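June 23, 2018

We finally emptied the hall closet this weekend, the one I have been walking past since February with my eyes on the carpet. When we moved to Orside I told myself the coats could go in there "for now," and you know how that goes. There were coats on top of coats, and behind them the winter scarves, a beach umbrella, and a bag of curtains from the old apartment that don't fit a single window in this house.

I did it the slow way, with everything out on the bed and a pot of coffee (and then a second pot), trying each thing on before deciding. My green raincoat stays, even though the zipper sticks. The gray wool one I wore all through my years at Welleo went into the donation bag, then out again, then back in!
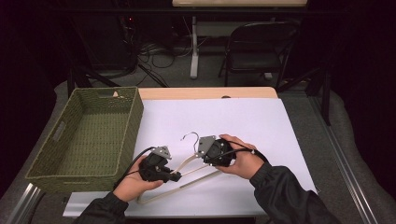
By lunchtime I had 41 pieces ready to give away, and I drove them over to the thrift store on Surgate before I could change my mind. The lady at the counter was so kind about it, and of course I came home with a teapot. It was 5 dollars and it pours beautifully. Next weekend I'm starting on the linen shelf, if the heat lets up a little.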